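Learning Prayers by Heart Is Not an Old-Fashioned Matter

Romana Pešek
2021-05-04

In our parish in Pememville there was a discussion in January which I did not expect to be so warm. The question was whether the children who prepare for their first communion should still learn the prayers by heart, or whether it is enough that they can read them from the sheet and explain what they mean. Father Norbert Malý asked the parents to write him their opinion. I wrote mine, it was too long, and he suggested that I send it here in place of to him.

I must say first where I stand. I taught the preparation class for many years together with Emília Bartoš, and both of us asked for the prayers by heart. The Our Father, the Creed, the act of contrition, and one short prayer for the evening. Emília was stricter than I was. If a child lost a line in the Creed, she would wait in silence until the line came back, and sometimes it was a very long wait. I used to help with the first word.

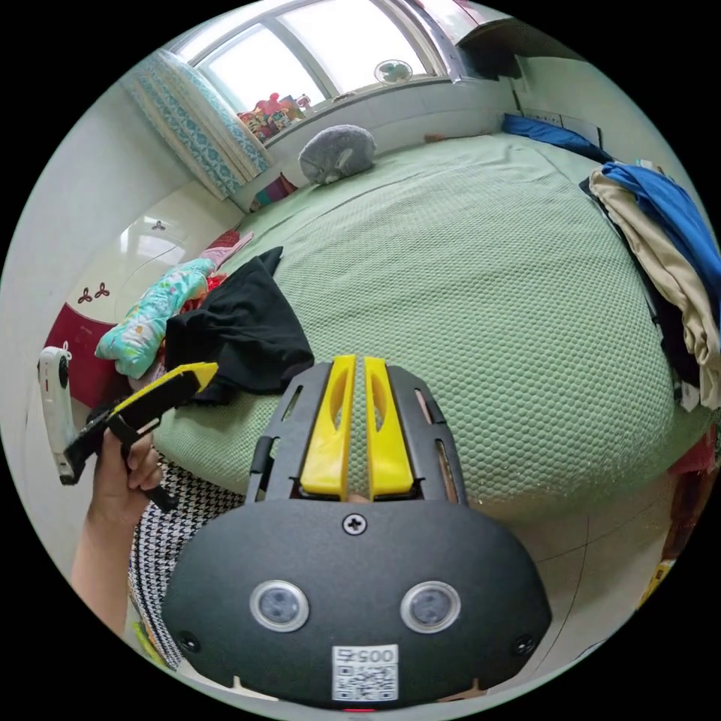 Two hand-held grippers beside a bed, with black-and-white houndstooth cloth to the left.

The opposite opinion deserves a fair hearing. Janka Slanina, who has the class now, told me that children today recite without listening to themselves. She asked one boy what "hallowed" means and he answered that it is a kind of holiday. She would prefer one hour of talking over one sentence to one hour of repeating the whole text. I have heard this boy's answer repeated many times in our parish, always with a laugh, and I laughed also. But it does not prove what people want to prove with it. The boy did not understand the word when he said it by heart, and he would not understand it from paper either. The fault was with us, who did not explain it, and an explanation takes two minutes.

What I dispute is the idea that understanding must come first and memory after. With most things which became important to me, the order was opposite. I knew the Salve Regina in Latin before I knew any Latin. I sang it next to my father and I thought that "vale" was the name of a woman. Later, when I was abroad and far from anybody who spoke my language, the words were already in me and I could begin to ask them what they mean. A text which I had only understood once, at nine years of age, I would have lost.

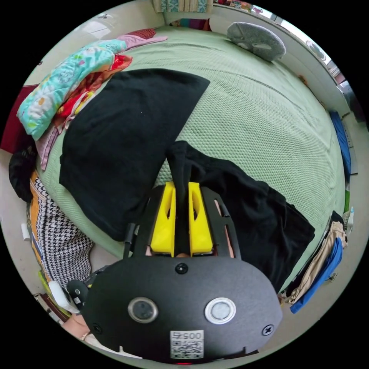

A long prayer frightens children, and I think here we teachers have made the most mistakes. We gave them the whole Creed on one page and said, learn it until next time. It is much better to begin with one piece and let the rest hang for a while. I look at the black garment in the photograph, where only a fold is lifted between the two yellow fingers, and this is near to how I would like the Creed to be learned, by one fold. "I believe in God" is enough for the first week. Some children will stay with it two weeks, and there is no harm in this. My class did it so in the last years I taught, and even Emília agreed, although she said the children were becoming comfortable.

There is also the objection of the schoolbook. The publisher Šimko has put out a workbook in which every prayer stands beside a drawing and some questions, and there are empty lines where the child writes its own version of the prayer. I find the drawings good. The empty lines I find less good. A child should pray in its own words as often as it wants, it needs no workbook for this. The common words have another purpose. They let you pray together with people whom you did not choose and perhaps do not like. When I stand in church beside a neighbour with whom I have not spoken properly for a year, we say "as we forgive" at the same speed. If each of us had our own version, we would be two people talking in one room. 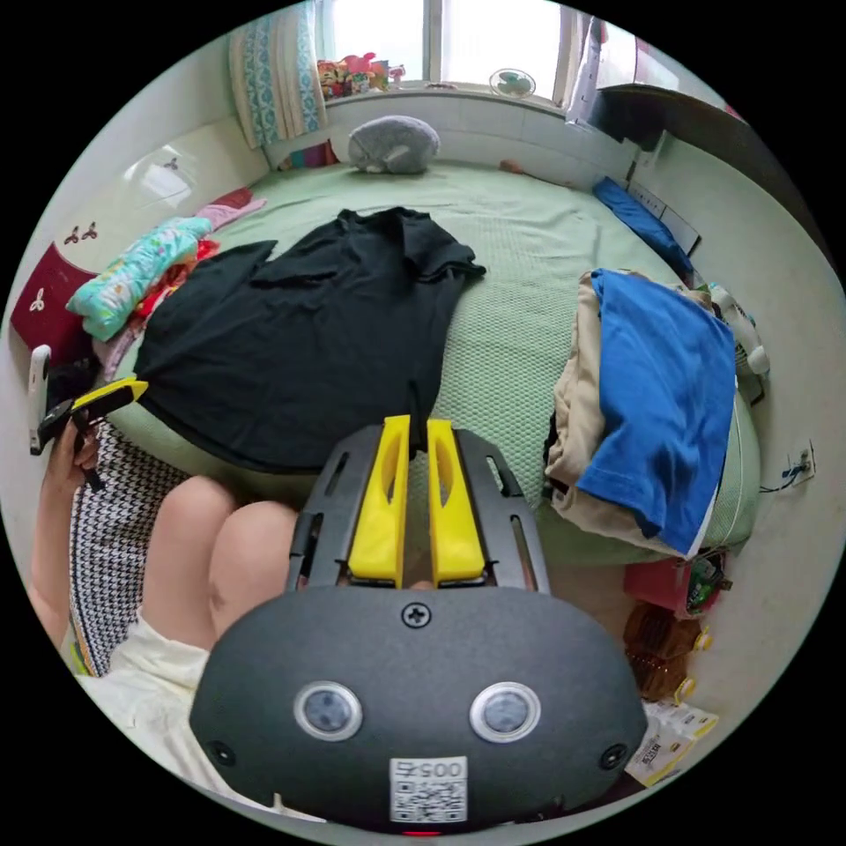
Clemis, Issue 5, page 2

Last summer I went to the pilgrimage chapel at Jevadier. Over the door is cut the year 1502, and inside there is hardly place for a small group, and very poor light. Our guide, Eduard Bednárik, had brought sheets with the litany, but nobody could read them after the candles were put at the front. For a moment there was an unpleasant silence. Then the older people simply began. Those of us in the middle generation knew the answers and joined. The young ones knew neither the calls nor the answers, and they stood there with their papers, quite politely, like guests at the feast of another family. I was sorry for them. It was we who had decided for them that the paper would be sufficient.

I know that somebody will say the telephone gives light. It does, and two boys used it. One of them was looking for hymn 1047 while we were already finished with it.

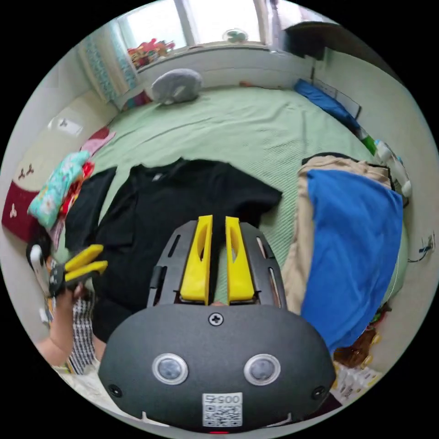
The evening prayer is for me the strongest argument, and in the discussion it was almost not mentioned. Everybody spoke about the Mass, where there are books and a priest and a hundred other voices to carry you if you forget. At night there is only the bed. It can be a bed like the one here, with its pale mint-green blanket, or a bed in a hospital, or the upper one in a dormitory where you do not wish to put on the lamp and wake the others. You will not get up and look for a workbook. Either you have some words ready, or you lie there and think about money. My mother in her last months did not remember the name of the street where she lived, but she could say the prayer to the guardian angel to the end — a prayer for small children, which she had learned when she was one. I do not know how much of it she understood on those evenings. I would not dare to examine her.

So what do I propose to Father Malý? I do not ask to return the fear which some of us remember, when a child was sent home for one wrong line. An examination can be friendly. It can even be done by the grandparents, at the table, and the teacher need not hear every child. Janka should keep her hour of talking, which is a good hour, and I would gladly sit in it and learn something myself. But I ask that the four prayers stay in the programme as prayers to be known by heart, and that the parents are told so at the beginning of the year and not shortly before the feast.

And I ask the parents one thing more, for this cannot be done in the classroom alone. Say them aloud at home, also badly. My own children corrected me in the Creed for years, at a place where I always jumped over Pontius Pilate, and I believe they learned it mostly for the pleasure of catching me.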